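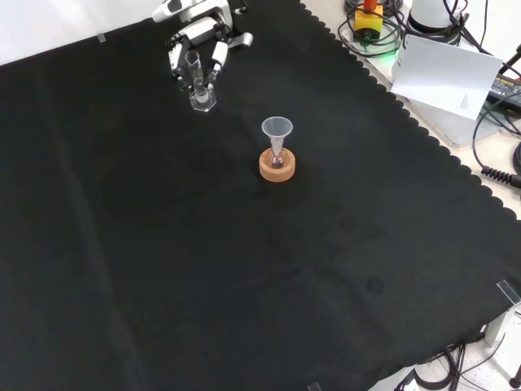
Gondeddale course wins the spring design contest

16 April 2026

The spring contest for home-made courses in Trundeck Golf is finished, and the first place goes to Gondeddale, a par 71 course in a wide river valley. It received 137 points from the jury, which is 8 points more than the second course, Teixeira Links. In the third place is Vendley Park, the only parkland course which came into the final.

In total 11 courses were played by the jury. Every course was played two times, one time from the back tees with light wind and one time from the middle tees with strong wind. The jury gave points for the routing, the greens, the planting and how well the course runs on older computers.

Gondeddale got its best points for the routing. The river comes into play on six holes, but the player has always a safe side, also on the long par 5 at the end of the front nine. The jury was less happy with the bunkers on the 14th hole, which are difficult to see from the tee. The designer has already written in the forum that these bunkers will be moved a little to the left in the next version.

Teixeira Links has the fastest greens of the final. Some jury members liked this very much, others found that the pins on the 3rd and the 16th are too close to the slope. Vendley Park has very rich planting, and for this reason it loads slowly.

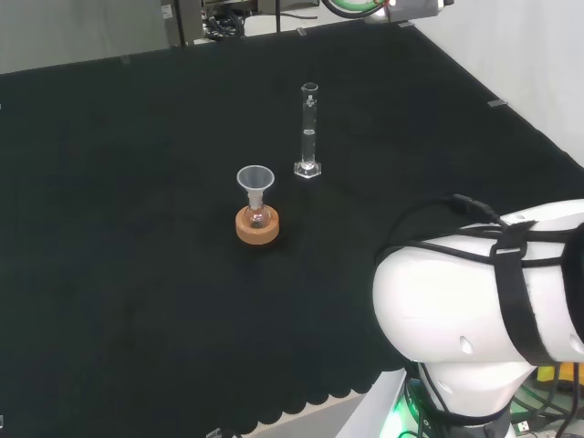

Can I play the winning course if I have only the basic version of the game?

The basic version is enough. Gondeddale uses only the trees, grasses and stones that come with the game, so no extra pack is needed. Search for the name in the course browser and choose the version with the word "final" in its title, because an older test version is still online.
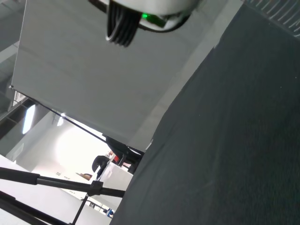 Next contest in October

The autumn contest opens in October, and this time the subject is short courses. A course must have 10 holes or fewer, and all of them must be par 3 or par 4. Courses that were published before are not allowed, but single holes from an old course may be used again if the designer writes this in the course notes.

The jury also asks designers to test their greens with different pin positions before they send the course. In the spring round, two courses had a pin where the ball could not stop at all.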